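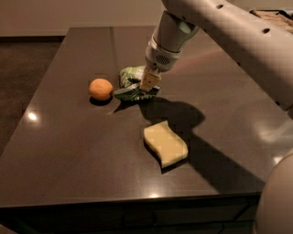
Keep the paper road book

Protham Motor Club is asking entrants whether the Haltent Classic should move to tablets next year. The form went out with the September 2024 newsletter and replies close in December. I have already sent mine, and I ticked no.

The case for tablets is fair. Printing costs money. Last year the organisers ran off 157 road books, then had to reprint 5 pages when a bridge shut. A tablet could have been updated overnight. The screens are also easier to read in the dark than the small type we were given on the Wistari section.

My objection is that reading the book is half the sport. A regularity event asks the driver to hold a speed and the navigator to work out where the car is and how late it is running. If a screen scrolls by itself and shows the gap in seconds, the navigator has very little left to do. I would sooner lose a minute by my own bad sums than gain one from software.

Cost matters too. We run an old saloon that we bought for £3,000, and it has done more than 3,000 miles of rallies with a clipboard, two stopwatches and a pencil on a string. Plenty of crews start that way. Add a tablet, a mount and a decent charger and some of them will stay at home.

If the club wants to try it, give the tablets a class of their own. The Zulu Trial has done that for a couple of seasons, with separate results, and both classes fill up. The paper crews still start first, and I would keep that as well.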